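作業ノート 8/1/19
件名:朝食テーブル課題、手持ちグリッパでのデモ収集(トースターまわり)

今日もひたすらパンとトースターの一日でした。あとで自分が読み返して困らないように、それからHornitthorpe側の解析を引き継いでくれる人のために、少し長くなりますが思い出せるうちに書いておきます。 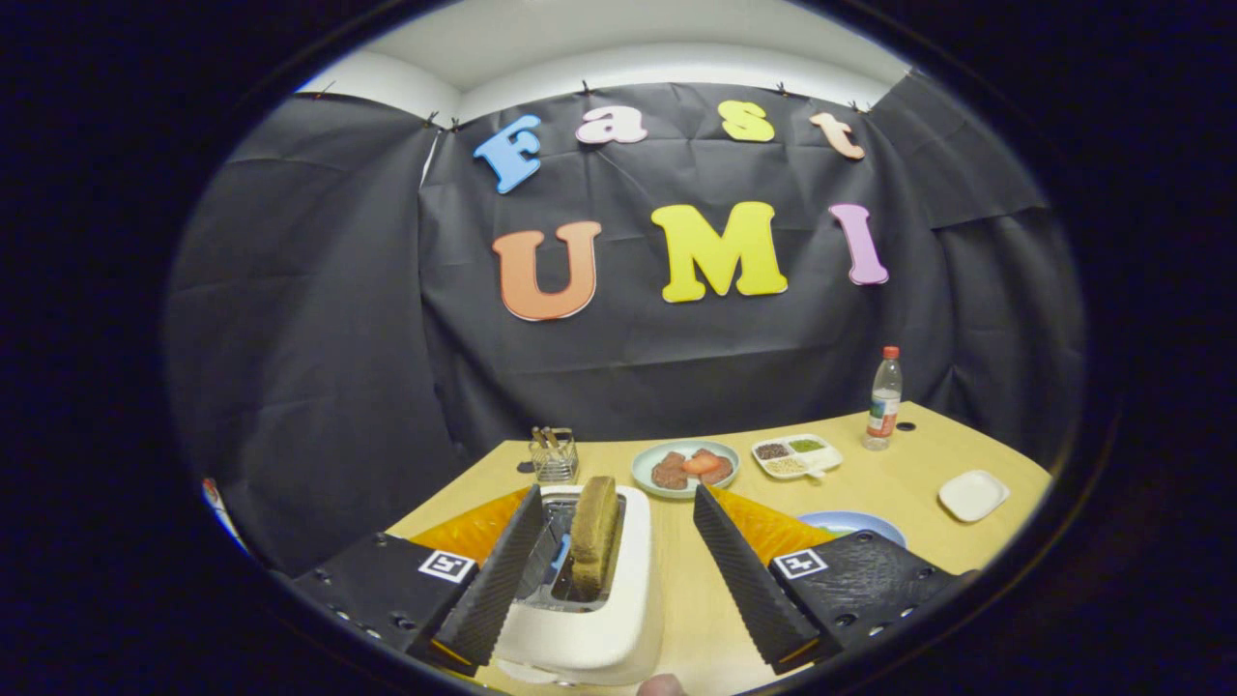

まず数字から。今日の分を足して、手元の収録は全部で674本になりました。そのうち、一次チェックを通って学習に回せるのが376本です。残りの大半は6月の分で、あの頃はまだ開始姿勢の決め方が人によってばらばらだったので、まあ仕方がないかなと思っています。捨てるのは惜しいので、失敗例のフォルダに移して残してあります。いつか「うまくいかなかった例」として役に立つ日が来るかもしれませんし、来なくてもディスクはまだ空いています。

今日撮ったのは55本。午前はパンをトースターから抜いて皿に移す動作、午後はその逆で、スロットに差し込む動作でした。やってみるとやはり差し込むほうがずっと難しいです。人間の手なら指先で角を探りながらすっと入れてしまうところを、二本指のグリッパだと最初の角度でほとんど決まってしまう。少し傾いたまま下ろすとパンの角が縁に当たって、そこで慌てて持ち直すと軌跡がぐちゃぐちゃになります。慌てないこと、と前にも書いた気がしますが、もう一度書いておきます。当たったら一度まっすぐ上に戻して、一呼吸おいてからやり直す。この「戻す」動きが入ったデモは、むしろ学習に入れておきたいと思っています。きれいな成功ばかり集めた先月のPlustholm版では、縁に当たったあと方策が固まってしまって、見ていてちょっとかわいそうなくらいでした。

マーカーの件。左右のブロックのマーカーが両方見えていないと開き幅が取れないので、グリッパを強くひねったときの取りこぼしが心配だったのですが、午前の分をざっと流した限りでは大丈夫そうです。ただ、5本だけ開き幅が途中で飛んでいるものがありました。どれも手首を内側に返しすぎた回のようで、たぶん自分の癖です。肘をもう少し体から離して持つと楽になるので、次に持つ人もぜひ試してみてください(肩は少し凝りますが……)。

配置について。トースターを手前、ほかの皿や容器を奥に並べる形は、今回の収録では基本にしています。そのうえで十本ごとに、トースターの向きと、皿の位置を少しずつずらしました。ずらす量は目分量です。きっちり格子状に動かす案もCorniminの会議メモに、いや正しくはCornimineでした(毎回つづりを間違えます)、そのメモに出ていましたが、実際の台所はそんなに行儀よくないので、私は今のやり方のほうが好きです。異論があればこの下に書き足してください。背景の黒い布は一度も触っていません。次に撮るときは布の有無で比べてみたい気持ちもあるのですが、変える条件は一度に一つずつにしておきます。

速さのこと。午後の後半、慣れてきたせいか一本あたりの時間が目に見えて短くなりました。うれしい反面、早すぎるデモは位置推定がぶれやすいので、再生しながら確認が要ります。Þrastardóttirの推定スクリプトに通してみて、軌跡が途切れるようなら思い切って外します。

次にやること。
・開き幅が飛んだ分の見直し
・差し込みのデモに「戻す」のタグを付ける(名前はまだ仮)
・レンズを拭いてから始める。今日は昼休みのあとに忘れかけました
・パンを買い足す。同じものを使い続けると角が崩れて、形がだんだん丸くなってきます

グリッパの電池は充電器に戻し、データは共有ディスクの朝食フォルダに移してあります。午後の分の一次チェックはまだなので、手の空いた方がいたら先に見てもらえるととても助かります。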